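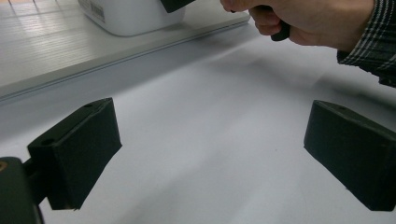
Photo: Simone Seixas

Sheets and tubs, March update

Quick one as I'm typing this between loads. The linen sort at Skondstead is nearly there. 27 bags came in after the last appeal, which is brilliant, thank you all. Pale sheets go flat on the big pile, coloured ones on the shelf by the door. Please check for marks before folding. Small specks are fine, Issa Farah will spot-treat them. Anything torn goes in the rag bag.

Tubs next. We still need plastic ones, any size, for buttons, pegs, curtain hooks and so on. Clean please!! Last month's had custard in.
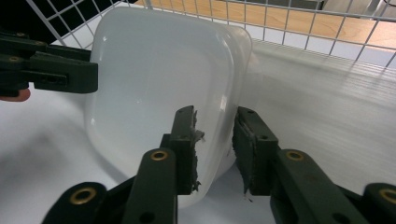
White plastic tub, rounded corners. More like this please.

Lids handy but not essential. Drop off at the side entrance before 2, ring the bell twice as Cletus Mbeki can't hear it over the dryer. No more duvets for now, theres no room.

Labels: Precious Lacson has printed 400, so use them. One on the front, one on the lid if it's got one.

Folding rota is up in the kitchen. Two gaps left in the afternoons, names to Ivana Acuña.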